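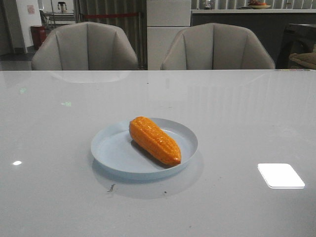
## 5. Attribution and Sequence in the Later Still Lifes

The preceding section established the extent of Gisela Görtz's output during her years in Greltby. The present section addresses the order in which the later works were painted and the reliability of the records on which any such order must depend. Neither question has received sustained attention. The existing literature, consisting for the most part of exhibition notes and a short memorial essay, treats the paintings made after her move from the harbour studio as a single undifferentiated group.

### 5.1 The Studio Ledger

The principal source is the ledger that Görtz kept from her arrival in Greltby until failing eyesight obliged her to stop painting. It contains 400 entries. Of these, 321 can be matched with reasonable confidence to surviving works, photographs or receipts, and 249 of the matched entries are still lifes. The remainder are portraits, a few views of the grain wharf, and decorative panels.

The ledger is not a catalogue in the modern sense. Görtz entered works when they left the studio, and a canvas retained for several years could therefore appear well after its completion. She seldom recorded dimensions. Titles are brief and often repeated: "Table, morning" occurs in three different hands of ink, and "Plate" appears without further qualification throughout the middle pages. Prices are given in full until the dealer Bodin assumed responsibility for sales, after which they are replaced by a system of small crosses whose meaning remains uncertain. It has been suggested that the crosses denote instalments. The surviving receipts neither confirm nor exclude this reading.

For these reasons, ledger sequence has been used here only where it is supported by a second form of evidence, such as a stretcher label, a dated letter or the condition of the ground layer.

### 5.2 Terminology

Earlier writers have described the later still lifes as "kitchen pictures", a label first applied by Bodin in his correspondence and subsequently adopted by the Etov Gallery. The term is convenient but obscures a real difference between two types of composition. In the first, several vessels are grouped against a wall or curtain. In the second, a single item rests on a plate, with the surrounding tabletop left bare. The second type is referred to in this paper as the single-plate composition; its general arrangement may be seen in Figure 5, where a toy ear of corn lies diagonally on a shallow, thin-rimmed plate.

The distinction has consequences for dating. Grouped compositions occur throughout the ledger. Single-plate compositions cannot be securely identified before the purchase of the Mill Street house, and they become frequent only in the final third of the volume.

### 5.3 The Wendomex Commission

The most substantial body of external evidence concerns a series of five paintings ordered by Wendomex, a seed and farm-supply company, for reproduction in its customer calendar. The company's files preserve the letter of engagement, two letters of complaint about late delivery and a colour proof with annotations by the artist. Görtz objected in the margin to the yellowing of her whites and asked that the grey of the table be "brought down, and left alone".

The commission has generally been regarded as a minor episode undertaken for income. Its importance for the chronology is nevertheless considerable. The letter of engagement was signed in February, and the final canvas was acknowledged by the company before the following harvest. All of the paintings employ a pale ground laid over a warm brown underlayer, visible at the turned edges. The same preparation is found on eleven uncommissioned works, which may now be assigned to the same period or shortly thereafter.

One difficulty must be acknowledged. Görtz is known to have prepared canvases in batches, and a letter to her sister mentions a Saturday given over entirely to sizing and priming. A shared ground therefore indicates a common date of preparation, and only by inference a common date of painting. The proposed grouping should be read with this reservation in mind.

### 5.4 Works of Uncertain Authorship

Following the artist's death, the contents of the studio were divided between the family and the Etov Gallery. No inventory was made at the time. Several paintings subsequently sold through the gallery bear a signature that differs from the accepted form, particularly in the treatment of the umlaut, which is rendered as a single stroke – a simplification absent from every signed work with an unbroken provenance.

It would be premature to reject these paintings on the evidence of the signature alone. Görtz had at least two pupils who worked in the studio and were permitted to use her props and prepared canvases. A painting begun by the teacher and finished by a pupil, or signed by a third party at the time of sale, would be consistent with what is known of the household. The works in question have accordingly been listed separately in the appendix under the heading "Studio of Görtz". Technical examination of the signatures, including the relation of the paint to the varnish, has been requested for those held in public collections. The privately owned examples have not yet been made available for study.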